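Notes, Tamuno staff day, slot 2 — 11 minutes, don't run over

Open w/ the coat story. Everyone's had it happen, you lean on a bench and there goes the sleeve. Short pause. Then title.

Who I am, fast. Thank Bukola Balogun for the slot, thank Nnamdi Etim for the room drawings (he's in row two, wave).

Main point: a workroom gets set up for the people standing in it, and then nobody looks up again. Bultanard had 4,000 square feet to play with and we still argued over two things. Floor and ceiling. That's the talk.

Click. 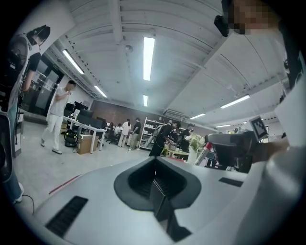
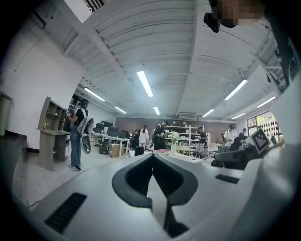
Floor first. Cables. Trip risk, and they catch on wheels when you move equipment. Ask teh room: who has tape down right now? Hands up. Tape is a patch, overhead drops cost more but last. Dima Bitar has the quote from Drurnell, ask her at the break, don't get into prices here!!

White coats — keep spares by the door, on hooks, sizes marked. Masks same shelf. Took us until June to agree on that. Skip if slow.

Ceiling. Tube lights are fine, shadows are the problem, your own head blocks the bench. Turn benches so light comes from the side. Free fix, one afternoon, Kelechi and me and a pallet jack.

Metal ceilings = noise. Hard floor makes it worse. Kondel panels if asked, no sales pitch.

AC: don't seat anybody right under it. Complaints came in from the back wall first.

Questions, two max. If Sebastião asks about storage say shelving is next years budget and move on.

Hand back the clicker. Water bottle is behind the lecturn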